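Stevness Shoe Pairs, data card

Last revised 27 July 2026

What is in it

Short recordings of ordinary shoes being put in order on and around small pieces of furniture. There are 1,005 recordings. The still images pulled from them come to 3,559, and those are what most people download. The labels cover 67 different pairs, mostly children's, with sandals and sneakers making up the bulk and a few rain boots that should probably have been left out.

The set was put together to answer a dull question: when someone tidies a pair of shoes, what does "tidy" mean? The older Pradon collection treats it as solved. Side by side, toes forward, done. We doubt that anyone in a house with children would sign off on that, and after looking through our own material we doubt it more.

Labels

pair_id: one per pair of shoes, kept the same across recordings
shoe_type: sandal, sneaker, boot, slipper, other
closure: strap, lace, elastic, none, unclear
start_state: touching, apart, overlapping, one missing
target: beside, under, on top of, inside
furniture: stool, bench, rack, box, none
tidy: yes, no, disputed

Treat "tidy" with suspicion. Each still was marked by two people working separately, and wherever they disagreed the value is "disputed". We did not bring in a tiebreaker. An earlier draft did, and all it achieved was to hide the disagreement inside a confident-looking column.

"Overlapping" is also looser than it sounds. One shoe resting slightly on the other counts, and so does a full pile. If you need to tell these apart you will have to look for yourself.

Furniture

Most of the stools are child-sized, and several are the molded, decorated kind sold for playrooms. They make poor shoe storage. A stool with openings underneath looks as if it ought to take a pair of sandals, and the "under" target invites you to think so, but an opening in the base of a stool is not necessarily a shelf. Please don't read "under" as a claim that the shoes fit. It records what was asked for.

The racks came from Stomari and Kershaw, and they are over-represented simply from being cheap and easy to find in March, when the first part was recorded. Results on racks look better than results on stools. We would not make much of that — a rack tells you where the shoe goes.

Known problems

Straps. Thin ankle straps flop, and the label says nothing about where they end up. A pair can be lined up perfectly at the soles and still look like a mess from the door.

Left and right. Swapped shoes are marked in the notes field only, and not consistently. Searching for "swapped" misses some of them. Try "wrong way round" as well.

Decoration. Anything with stones, glitter or sequins has been labeled "embellished" with no attempt to say how much. The word covers everything from one plastic flower to a completely crusted toe.

Surface. Much of the material was recorded on tabletops, where few families keep their shoes. Conclusions about hallways, closets and entry mats should be drawn carefully, or preferably from some other data.

Suggested use

Sorting, pairing, and describing how a pair lies before anyone touches it. The start_state column is the part we trust most, "overlapping" aside.

We would advise against training anything to score neatness. The disputed rows are there for a reason, and dropping them to get a cleaner number throws away the interesting part.

Splits

Train and test are divided by pair, so no shoe appears in both. Furniture is not separated in the same way, and the same stool may turn up on either side.

First comment from the project page
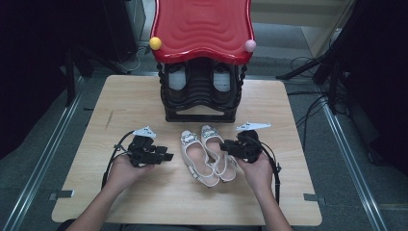
Kershaw racks aside, I'd want the straps labeled before anything else. With my daughter's sandals the buckle end always lands under the other shoe, and lining up the toes does nothing for it. Could you at least add a yes/no column for whether each strap is fastened? I'd also split "overlapping" in two, even if it means going back through the stills by hand.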